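第6章　拖延的识别与应对

本章学习要求
1．掌握拖延的定义，能够区分拖延、合理推迟与工作积压。
2．理解任务特征、时间距离与情绪三类因素对任务启动的影响。
3．能够使用任务启动记录表，对本人一周内的推迟行为进行记录和归类。
4．了解组织环境中助长拖延的常见安排，并能提出初步的调整意见。

建议学时：8学时，其中课堂讲授6学时，课堂练习2学时。

关键术语：拖延　合理推迟　启动成本　时间距离　执行意向　中间期限

导入案例

Hiteta是一家从事会展服务的企业，其客户部每季度须向合作方提交服务总结。总结的篇幅不长，所需数据均可从内部系统中导出，熟练人员用一个下午即可完成初稿。按照规定，部门员工在季度结束后有三周时间撰写。管理层在一次流程检查中调阅了294份总结的文档修改记录，发现多数文档在前两周内没有任何编辑，编辑活动集中于提交截止前的最后两天。部门主管最初将这一现象归结为工作量过大，并在随后的季度将期限延长了一周。延长期限之后，文档的首次编辑时间相应后移，最后两天的编辑量没有明显减少，返工的份数还略有上升。

该部门随后改变了做法。主管取消了延长的一周，将总结拆分为数据核对、事项列举和文字撰写三个部分，并为每一部分设定了单独的提交时间。数据核对须在第一周结束前完成，其成果仅为一张填好的表格。员工反映，表格填好之后，后续部分"已经没有什么难写的"。

上述案例中，延长期限没有带来更早的启动，拆分任务却产生了较为明显的变化。要说明其中的原因，需要先明确拖延的含义，再考察人在面对一项任务时推迟启动的机制。本章依次讨论这两个问题，并介绍若干可供个人和组织采用的方法。

6.1　拖延的含义

6.1.1　定义

本书所称拖延，是指行为人在明知推迟将对自己不利的情况下，仍然自愿推迟一项原本打算进行的活动。这一定义包含四个要素。

第一，存在意图。行为人已经打算做某件事，或者已经接受了某项任务。对从未打算进行的活动，谈不上拖延。

第二，推迟出于自愿。因设备故障、审批未下、他人未交付材料等外部原因造成的延误，属于客观延误，应当通过流程管理加以解决，不在本章讨论范围之内。

第三，行为人预见到不利后果。不利后果可以是质量下降、费用增加、声誉受损，也可以仅仅是持续的不安。

第四，推迟期间，行为人通常转向另一项活动。被选中的替代活动未必是娱乐。整理文件夹、回复不紧急的邮件、反复修订计划表，都可能成为替代活动。由于这类活动带有工作的外观，行为人及其同事往往难以及时察觉。

6.1.2　与相近概念的区别

合理推迟是指行为人经过权衡，认为稍后进行更为有利，因而调整了活动的时间。例如，某项报告依赖于月底才能公布的数据，在月中动笔意味着大量修改，此时推迟属于正常的工作安排。判断一项推迟是否合理，可以考察行为人能否说明推迟的理由和新的启动时间。能够说明理由却无法给出新的启动时间的，应当引起注意。

工作积压是指任务总量超过处理能力而形成的堆积。处于积压状态的人可能一直在工作，且每一项工作都按优先次序进行。对积压者而言，减少任务或增加人手是有效的措施；对拖延者而言，同样的措施可能收效甚微。在实践中，两者经常同时出现：拖延造成积压，积压又提高了每一项任务的启动难度。

休息与拖延也应当区分。休息是有计划的恢复活动，结束后行为人的精力有所回升。拖延期间的替代活动常常伴随对原任务的挂念，恢复效果有限。学习者在填写本章所附记录表时，不应把正常的午休、散步和睡眠列为推迟行为。

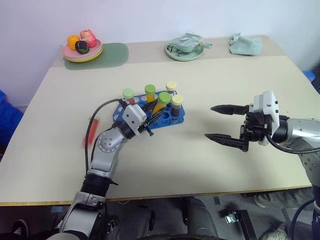
把任务期限定得更宽，能否减少拖延？

单独放宽期限的作用有限。期限较远时，任务的不利后果显得遥远，启动时间往往随之后移，可用的工作时间并未真正增加。若任务本身确需更多时间，应在放宽总期限的同时设置中间期限，并规定每个中间期限应当提交的具体成果。

6.2　拖延的成因

6.2.1　任务特征

任务本身的特征对启动时间有直接影响。较易被推迟的任务一般具有以下一项或多项特征：

（1）目标含糊。任务说明只给出方向，未给出完成的标准，如"改进客户沟通""梳理部门资料"。
（2）首个步骤不明确。行为人知道最终成果是什么，却不知道坐下来之后应当先做什么。
（3）反馈迟缓。从投入到看见结果的间隔较长，过程中缺少可以确认进展的标志。
（4）令人不快。任务枯燥、繁琐，或者涉及批评、拒绝、催款等使人为难的人际接触。
（5）评价压力大。成果将由他人审阅，行为人对评价结果较为在意。

其中前两项可以归入启动成本。启动成本是指行为人从未工作状态进入工作状态所需付出的努力，包括查找资料、回忆进度、确定步骤等。启动成本与任务的总工作量没有固定的对应关系。一项只需十分钟的任务，如果需要先找到一份不知存放于何处的合同，其启动成本可能高于一项耗时半天但步骤清楚的任务。

导入案例中的季度总结便具有较高的启动成本。员工打开空白文档时，须同时考虑数据来源、事项取舍和文字表述。拆分之后，第一部分仅要求核对数据，步骤明确，判断较少，启动成本随之降低。

6.2.2　时间距离

人对未来的得失通常会打折扣。同样一份收益，一个月后取得与今天取得相比，在主观上显得较小；同样一份损失，一个月后发生与今天发生相比，也显得较轻。任务所要求的努力发生在当下，任务的收益和不完成的损失大多发生在日后，两者相比，当下的努力便显得格外沉重。

随着期限临近，日后的得失逐渐变为眼前的得失，其主观分量迅速上升，行为人的意愿也随之发生变化。许多人在期限前夕工作效率很高，并据此认为自己"在压力下表现更好"。对这一看法应当谨慎对待。期限前夕的高效率，常常是与此前的低效率相比较而得出的印象；在此阶段完成的工作缺少复查时间，出现差错后也缺少补救余地。

时间距离还影响人对自身能力的估计。在安排下周的工作时，人们倾向于假定届时精力充沛、干扰较少，因而将困难的任务安排在下周；到了下周，实际条件与本周并无不同，任务再次后移。学习者可以回顾自己最近一次推迟的任务，检查当时设想的条件在新的日期是否真正出现。

6.2.3　情绪因素

推迟一项令人不快的任务，能够使不快的感受立即减轻。这种减轻虽然短暂，却对推迟行为起到强化作用，使行为人在下次遇到类似任务时更倾向于推迟。从这一角度看，拖延可以理解为一种以任务进度换取当前情绪舒缓的行为。

与拖延有关的情绪主要包括厌烦、焦虑和自责。厌烦多见于重复性任务，焦虑多见于评价压力较大或结果不确定的任务，自责则通常产生于推迟之后。需要指出的是，自责对改善拖延的作用并不可靠。强烈的自责使任务与不愉快的体验联系得更加紧密，行为人再次面对该任务时，回避的倾向可能增强。教师和管理人员在指出推迟行为时，宜将重点放在下一个步骤及其时间上，避免对当事人的品行作出评价。

6.2.4　环境因素

环境对拖延的影响包括物理环境与制度环境两个方面。就物理环境而言，替代活动越容易取得，推迟就越容易发生。就制度环境而言，下列安排较为常见，且容易助长拖延：

（1）期限可以反复顺延，且顺延无须说明理由。
（2）多人共同负责同一任务，没有指定首先动手的人。
（3）提前提交的成果长期无人审阅，临近期限提交的成果反而得到及时处理。
（4）紧急事项一律优先，按计划推进的工作经常被打断。

第三项尤其值得注意。某些部门的管理者在无意之中向员工传递了这样的信息：提前完成并无益处。Disus是一家办公用品配送企业，其采购组曾规定月度计划应在二十日前提交，但审阅工作总是从月末开始。员工在了解这一惯例之后，提交时间逐月推迟。采购组后来改为收到计划后两个工作日内给予答复，提交时间才重新提前。

6.3　个人层面的应对方法

6.3.1　记录与归类

应对拖延的第一步是取得较为准确的记录。凭记忆作出的判断常有偏差，行为人容易记住后果严重的几次推迟，忽略日常的、后果轻微的推迟。本章推荐使用任务启动记录表，连续记录一周。表中包括以下栏目：

任务名称
原定启动时间
实际启动时间
推迟期间从事的活动
当时的感受
推迟的主要原因（任务特征、时间距离、情绪、环境）

填写时应注意以下几点。其一，应在推迟发生的当天填写，不宜集中补记。其二，感受一栏使用简短的词语即可，不必展开分析。其三，主要原因一栏只选一项；难以取舍时，选择假如消除之后最有可能使任务按时启动的一项。其四，记录期间不要求改变行为，以免影响记录的真实性。

一周结束后，应将记录按原因归类，找出出现较多的一类。不同类别对应的方法有所不同，不加区分地同时采用多种方法，既增加负担，也难以判断何种方法起到了作用。

6.3.2　降低启动成本

对于因任务特征而推迟的任务，可以从降低启动成本入手。具体做法如下。

写明首个步骤。首个步骤应当是可以立即执行的动作，并以动词开头。"准备培训"不符合要求，"列出参训部门名单"符合要求。首个步骤的时长以不超过十分钟为宜。

在结束时为下次启动作准备。每次停止工作之前，用一两句话写明目前的进度和下一步动作，与相关资料放在一处。再次启动时，行为人不必重新回忆进度。对于需要分多次完成的任务，这一做法的效果较为突出。

允许初稿不完善。评价压力较大的任务，可以将撰写与修改安排在不同时段。撰写时段以写出完整内容为目标，不处理措辞和格式；修改时段再对照要求逐项检查。

6.3.3　使用执行意向

执行意向是指以"如果出现某种情形，就采取某一行动"的形式事先确定的行动安排。与一般的目标相比，执行意向把行动与具体的时间、地点或事件联系起来，减少了临场决定的需要。例如，"本周内给供应商回电话"是目标，"上午例会结束后，回到座位就给供应商打电话"是执行意向。

制定执行意向时，所选情形应当明确且必然出现。"有空的时候""状态好的时候"均不符合要求。每项执行意向只对应一个行动。在使用初期，同时生效的执行意向不宜过多，以一至两项为宜，待行为稳定后再行增加。
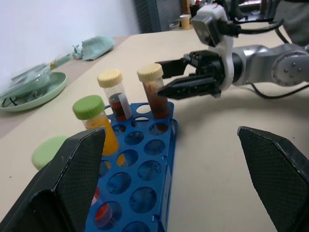
执行意向应当写在哪里，多久修订一次？

应写在届时必然会看到的位置，如当日日程或工作笔记的首页。修订以一周一次为宜；若所选情形在一周内没有出现，应更换情形，行动内容可以保持不变。

6.3.4　缩短时间距离

对于因时间距离而推迟的任务，可以设置中间期限，使一部分后果提前出现。中间期限应当满足三个条件：有明确的日期，有可供检查的成果，有接收成果的人。仅由本人知晓的中间期限约束力较弱，到期后容易自行取消。学习者可以与一名同学或同事约定互相接收阶段成果，接收方只需确认收到，无须评价内容。

Tanance是一项面向在职人员的培训计划，学员须在结业前提交一份岗位改进方案。该计划某一期共有398名学员，全部采用结对接收的方式，方案分为选题、现状、措施三次交付。授课教师在总结中写道，阶段交付使教师较早发现了选题过大的问题，学员得以在投入大量时间之前作出调整。教师同时指出，少数结对双方逐渐养成互相准许延期的习惯，结对的作用因此减弱。由此可见，结对双方应在开始时约定延期的处理办法，例如延期须写明新的日期，且同一成果只可延期一次。

6.3.5　处理情绪反应

对于因情绪而推迟的任务，首先应当辨认情绪的种类。厌烦可以通过缩短单次工作时间、变换工作次序加以缓解。焦虑常与不确定有关，可以通过询问要求、查看以往成果、提前提交片段征求意见等方式减少不确定的部分。自责较重者，可在重新启动时只写下三项内容：目前的进度、下一步动作、启动时间，对已经发生的推迟不作追述。

如果推迟行为长期存在，涉及生活的多个方面，并伴有持续的情绪低落、睡眠困难或注意力难以集中，则可能超出工作方法所能解决的范围。此时应当向所在学校的心理咨询机构或医疗机构寻求帮助。本章介绍的方法不能替代专业服务。

6.4　组织层面的调整

个人方法的效果在很大程度上取决于所处环境。如果制度安排持续奖励推迟，个人的努力难以维持。管理者可从以下几个方面检查现行安排。

一是任务布置。布置任务时，应同时说明完成标准、首个步骤和首个交付时间。对于多人任务，应指定负责首个步骤的人员。

二是期限管理。期限应当符合任务的实际需要。期限确需顺延的，应由申请人说明理由并提出新的日期。对外公布的期限如果经常在最后时刻放宽，以后公布的期限也将失去约束力。

三是反馈速度。对提前或按时提交的成果，应在约定时间内答复。答复可以简短，但不宜缺失。

四是临时事项的控制。Pastor是一家小型出版企业，其编辑部将临时事项集中到下午四时以后处理，上午不安排会议，编辑可以在上午进行审稿等需要连续注意的工作。实行这一安排时，该部门保留了一条例外：涉及付印差错的事项可以随时提出。例外范围较窄且事先公布，这是该安排得以延续的重要条件。

上述调整一般不需要增加经费，但需要管理者自身遵守。由管理者提出的临时要求若不受同一规则约束，员工会很快恢复原有的工作方式。

本章结构安排

本章以下各节将对前述内容作进一步说明。6.5节介绍任务启动记录表的填写实例，并对常见的归类错误加以分析。6.6节讨论任务拆分的粒度，说明拆分过细可能带来的问题。6.7节讨论小组作业中的推迟行为，供课堂分组练习使用。学习者在进入6.5节之前，应当完成为期一周的启动记录，并将记录表带至课堂。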